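Tridus Grasp Planner 2.4
6 min read

Grasp and carry planning for tall, thin, top-heavy things. Stands, poles, light masts, mic stands, tripods. Runs on your existing arm controller, no new hardware if you already have joint torque readout and a head camera.

Updated 2 Feb 2022. New in this release: tilt-aware carry, faster replan, the regrasp bug is fixed (yes, that one).

What it does

Takes a depth image and a target label, gives back a ranked list of grasps plus an arm path for each. You pick one or let it pick. Most planners want a box or a can and go for the middle of it. On a stand that gets you a pole spinning in the fingers and a head swinging around above it. Tridus scores the top of the object separately from the pole, so a grip on the head competes on equal terms with a grip on the shaft.

Knobs and levers get marked as soft keep-outs. Fingers can touch them if there's no other way in, but it costs. Set knob_penalty to zero to turn this off. We leave it on.

Grasp library ships with 217 stand and bracket shapes. Add your own from a mesh or from a scan, the scan tool is in the same install. Scans of shiny black parts still come out with holes, fill them before you import or the scorer will try to put a finger in one.

Tilt-aware carry

Old versions assumed the object was vertical at pickup. Fine on paper. Now the pole axis is re-estimated after the fingers close, and the carry path is planned from the measured lean and not the one in the model. Default limit is set in the site file, change it there, not in the launch file, launch file gets overwritten on update.
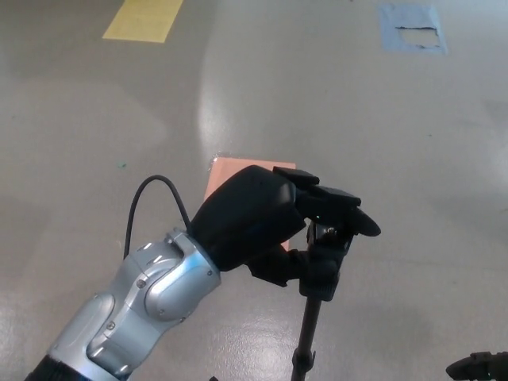
Floor marks and glare

Glossy floors are hard on depth. Bright patches read as gaps, and the planner used to route around holes that weren't there. The floor filter now fits a plane first and throws out anything within tolerance of it. Tape and flat sheets are kept as color regions only, never as obstacles, so a worn piece of tape with a ragged edge doesn't turn into a thing to avoid.

Regions can be named and used as drop zones. Yellow, blue and pink work out of the box. Gray on gray does not, please stop asking.

Numbers

Our own bench runs, January, one arm, mixed stands:

Attempts logged: 2,381
Median plan time: 72 ms
Replan after a slip flag: about 99 ms

Laptop numbers will be worse. The log format is plain text and the replay tool reads it directly, so send us the log when you report something. A video with no log is not much use to us.

Works with

Any arm with a position or impedance interface at the joint level. Hand drivers included for the Okafor three- and four-finger hands and the Skultus plate gripper. Others through the generic hand file, you fill in finger lengths, closing order and max force. Closing order matters more than poeple expect. Get it wrong and the first finger pushes the stand over before the second one gets there.

Cable slack: if you have an external cable at the wrist, put its loop in the collision model. There's a cable_arc shape for this, takes a height and a width. Leave some margin, it moves when the wrist rolls.

Not included

Two-arm handover (in the Even package, separate license). Leg folding. Anything on stairs.

Licensing

Per arm, per year. Lab license is per room. Floating seats on request. Updates included while the license is live, and the last version you downloaded keeps running after it ends, you just dont get new ones.

Trial is the full build with the log export switched on and can't be switched off. Ask Clyde Wojcik in sales for a key. Integration questions go to Shoshana Bellamy, put the controller name and firmware in the subject line please.

Known issues

Telescoping poles: length is read once at pickup. If a section slides, restart the task.
White stands on white floors, low score across the board. Use a side light.
Viewer crashes on very long logs. Split them.

Related items
Even Two-Arm Handover
Tridus Scan Tool
Tridus Replay and Log Viewer
Hand driver: Skultus plate gripper
Upgrade notes, 2.3 to 2.4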